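Two days on the Poirier bog

28/10/2024

I'm home, I've had a very long bath, and there is still peat under my fingernails. I couldn't be happier! If you've been reading along you know I signed up back in July for the fall rail survey at the Poirier bog, and then spent the whole summer worrying that it would get called off like last year's. It went ahead, and it was wonderful, and my left boot may never recover.

We stayed at the old Penano field station, at the end of a gravel road that seems to go on forever. You leave your car at the gate and carry everything the last stretch, which I had forgotten, so I made the trip three times with my bedding in a grocery bag. Irja Seppälä was already there with the stove lit and the maps spread out. She has been walking this bog longer than anyone and can tell sphagnum species apart by squeezing them. I tried. They all feel like a cold sponge to me, but I'm going to keep at it.

The bog covers 532 acres and we had to get through the whole eastern half, so we split up along the Retine ditch, the one that was dug to drain the place for farming and was finally blocked a few years ago. What a difference a few years makes! The water is standing right up to the old ditch banks now, there's cottongrass in places that used to be nothing but dry heather, and I flushed a snipe practically from under my own feet (I yelled, it yelled).

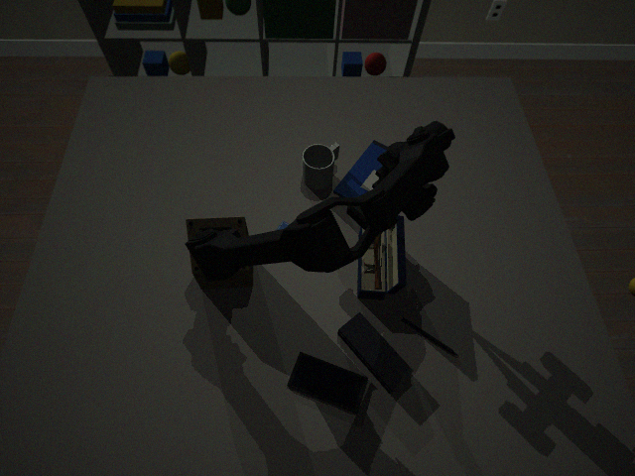

Surveying for rails is mostly standing still in the cold and listening. You play the call, you wait, you write down what you hear or, far more often, a zero. I love it anyway. My stretch had 12 listening points, all of them marked with bamboo canes, and I heard nothing whatsoever at the first seven. Then at the eighth a Virginia rail grunted back at me from so close that I forgot to write it down for a full minute. The evenings are for getting the notes in order, and I have gotten fussy about that: give me a big table and I'll happily sort datasheets until midnight. I like to spread every sheet out flat before I copy anything over, and I still managed to put two points in the wrong order. Irja caught it.

The second morning was foggy until almost lunchtime, so we walked the boundary and checked the Kener boardwalk for rotten planks. It's 390 feet long and in better shape than I expected, apart from the soft bit near the pond. Please walk on the left side there until it gets fixed! I went through on the right. See above regarding the boot.

We finished with 2 rails confirmed, which sounds tiny, and I know it does, but last time the eastern half was surveyed the sheet was blank from top to bottom. Irja just nodded and put the kettle on, but I saw her look at that map again before bed.

Next up is pulling buckthorn along the north edge, once the ground freezes a little. Bring loppers if you have them, and wool socks, and more wool socks. I'll post the date as soon as I have it.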